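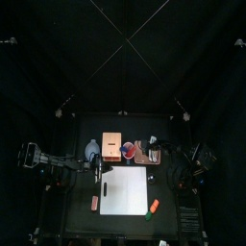
Figure 3. Table layout for the desk-clearing task, seen from above. Storage items stand along the back edge; the white sheet and the loose stationery lie in front.

3.2 Arrangement of items

Each trial began from a fixed layout on a matt black table enclosed by black curtains (Figure 3). A large, nearly square white sheet occupied the centre of the table and served as the area to be cleared.

Small items were placed near the sheet or on it: a black marker close to its left edge, a pink rectangular block below and to the left, and an orange highlighter near the lower right corner, with a green cap just below it. Items of this size are easily overlooked when a desk is tidied – in the pilot, caps were the items most often left behind.

The back row held a wooden box with a dark slot, a translucent pinkish round bowl and a shallow tan tray with a raised rim. The bowl and tray already held items at the start, so that participants had to judge whether a container was full enough to be passed over. A pale plastic bottle lay at the left of the row and was scored separately.

Layouts were drawn from a set of 200, prepared by Górecki and checked against a printed plan by Ellis. Each participant completed 8 trials, with a limit of 90 seconds per trial. An item counted as put away once it lay wholly within the rim of a container; items resting across a rim were coded as partial. Partial placements were kept in the main analysis and are treated further in Section 4.1.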